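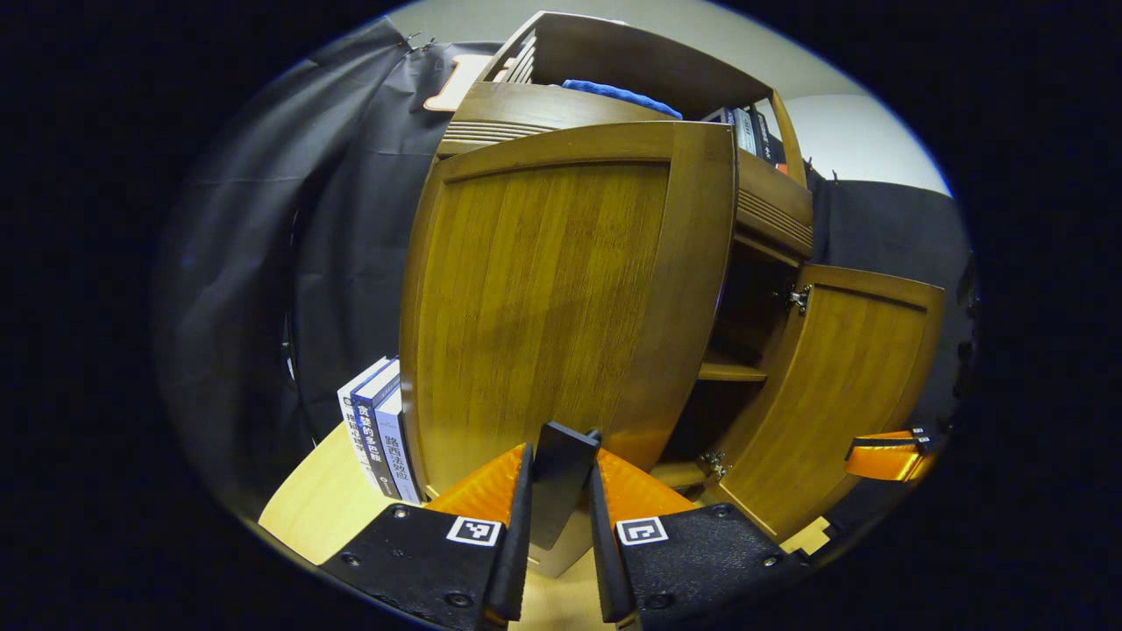
Grarnano paired hand grippers – anyone else on the Ullerska plan?

Forum: Manipulation and data capture > Kits and services

kamrul_g
posted 8:40 pm

G'day all. We've had the Grarnano pair on trial since May and I have to tell the bloke who holds the budget whether we're keeping it, so I'm after opinions from people who've paid for one with their own money (or their own department's money, close enough).

For anyone who hasn't run across it, you get two hand-held grippers, the cameras, a carry case, and a seat on Ullerska, which takes your recordings and gives you back trajectories you can train on. No arm needed until you want to run a policy. Ours came through Juntunen, who do the local support and the repairs.

We've been doing cabinet work with it. Opening and closing doors, putting books away, moving a cloth off the top shelf, that sort of household stuff. It's a decent wooden cabinet with hinged doors and a drawer, so there's plenty to muck about with.

Good stuff first. The fingers are lovely. Orange, ribbed, with a bit of give, and they'll grab a book spine without you having to line everything up like a surgeon. My students picked it up in an arvo. The wide lens is also great, because when you're jammed right up against a door panel you still get both door edges and whatever's on top of the cabinet, and tracking hardly ever drops out.

Not so good: weight. After a long run my wrist is cooked. And doors are a pain. When you swing one out towards yourself the open door blocks a big chunk of the view on that side, and Ullerska flags the episode as low confidence more often than I'd like. We had 27 flagged in our last batch of 436, and most of those looked perfectly fine to me when I played them back.

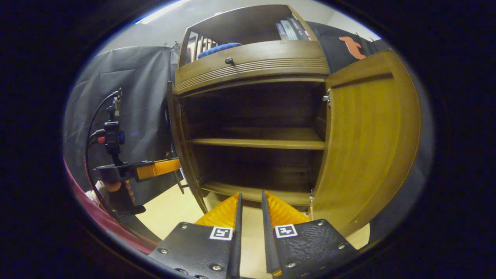

Right-hand door open, middle and bottom shelves bare, second gripper over on the left. Yes there's a sausage dog on the curtain.

Anyway, keep or send back? Keen to hear either way.

Kamrul Gunawardena
Postell

benchrat
posted 9:02 pm

Send it back, mate. I had the pair for a whole project and the hardware's fine, it's the subscription that got me. You're paying every month for a tracking pipeline you could run yourself on a half-decent desktop. Once you stop paying you keep the raw video but you can't reprocess anything, and if you've got a pile of low confidence episodes sitting there, bad luck.

Pretty dog though.

tessellate
posted 9:15 pm

Disagree with benchrat, and not for the first time! I ran my own pipeline for a good while before we went to Ullerska and I lost whole weekends to calibration. If you've got someone on staff who enjoys that, sure, save your money. We didn't. We had me, and I was grumpy.

Kamrul, on the door problem: have you tried putting more texture in the background? A plain black curtain gives the tracker nothing much to hang on to. Once the door fills half your view, what's left had better have some corners in it. We taped up a heap of old posters and our flagged episodes dropped right off.

kamrul_g
posted 9:31 pm

Huh. We've got black fabric on one side and grey on the other, and apart from the dachshund there's not a lot going on back there. We hung the curtains to hide a messy lab, so I might have made my own problem. The books on the top shelf help a bit, I'd think, but from down low in front of the door you only catch a corner of them.

Will dig out some posters. The students will be thrilled to decorate.

fourbar_linkage
posted 9:48 pm

Posters help tracking, but please take some of your data without them. We covered every surface, got gorgeous trajectories, trained a policy, took it to somebody's actual kitchen and it fell in a heap. It had learned the posters. I'd put up with a few more flagged episodes for the sake of variety.

Also, swap the furniture! One cabinet with one colour of timber is a very narrow diet. Get a white one off the side of the road.

benchrat
posted 9:55 pm

Seconding the side of the road. Best furniture supplier in the country.

Tess, I take the point about calibration, but the vendor's markers do most of that for you now. You've got a square marker on each finger base, any marker library will pick those up, and there's your gripper opening. The head-scratcher used to be syncing the two hands and even that's documented these days. I wouldn't pay a subscription for it.

tessellate
posted 10:06 pm

Picking up the markers is easy. Picking them up when one's in shadow inside a cabinet and the other's got glare across it is what ate my weekends. You're a more patient person than I am.

mags_in_the_shed
posted 10:20 pm

Bit of a different angle from me, I do upkeep on three pairs for a shared lab so I see what breaks.

Finger pads wear at the tips. Buy spares when you buy the kit, and buy them in the same batch, because our second lot was a hair stiffer and the students could feel it straight away.

Screws on the base plates work themselves free. There's a fair few of them and they all want a check before a long session. A dab of the weak threadlocker fixed it for us. Not the strong one, unless you like drilling.

Cables: tape them to your forearm or run them up your sleeve. If they're looping off the side of the gripper they will eventually find a door knob. Ask me how I know.

Juntunen have been good to deal with. They turned a camera mount around for us under the 12 month warranty without any argy-bargy. Phone them, though. The email address seems to go to a paddock somewhere.

kamrul_g
posted 10:34 pm

Mags that's gold, thank you. We do have cables looping down the side and I've been pretending it's fine. And I've just been out to wiggle the screws and, well, threadlocker is on the shopping list.

Did you do anything about the weight? I'm wondering about a wrist strap or some sort of counterbalance off the ceiling.

mags_in_the_shed
posted 10:41 pm

Tried a ceiling bungee. Horrible. It tugs you back to the middle and all the reaches come out looking weird in the data. What worked was shorter sessions and swapping people every 3 tasks, which also gives you a mix of hands and heights. Some of ours hold it right under the handle and some choke up higher, and I reckon that variety's worth having.

fourbar_linkage
posted 10:52 pm

Agree on swapping people. Kamrul, who's doing your flag review? If it's only you, get a second pair of eyes on those before you blame Ullerska. I had a batch that played back beautifully and the pose had slid sideways a couple of centimetres during the door swing. Can't see it in the video at all. Overlay the trajectory on the door edge and it jumps out at you.

kamrul_g
posted 11:03 pm

It's only me, and I've only been watching the video. Right. I'll overlay a few tomorrow and see whether I owe them an apology.

benchrat
posted 11:10 pm

Don't apologise to a subscription.

kamrul_g
posted 4:25 pm

Update from the bench. Overlaid the flagged ones. More than half do have drift, all on the pull, right as the door comes around towards the camera. So the flags were mostly earned and I was being a bit precious. There's still a handful where I can't see anything wrong and I've sent those through to support (by phone, Mags, and they picked up!).

Put posters on the grey side only and left the black side as is, bit of a compromise between Tess and fourbar. Early days, but the new door episodes are coming through cleaner.

I'm leaning towards keeping the hardware and going month to month on Ullerska while one of the students has a crack at benchrat's home-made version on the same recordings. If the two match up on door swings I'll drop the plan. Benchrat, would you be up for sharing your sync script?

benchrat
posted 4:49 pm

Sure, I'll clean it up first, there's some language in the comments. PM me an address and I'll send it tonight.

tessellate
posted 5:02 pm

Put me down for a copy too please. Purely so I can complain about it.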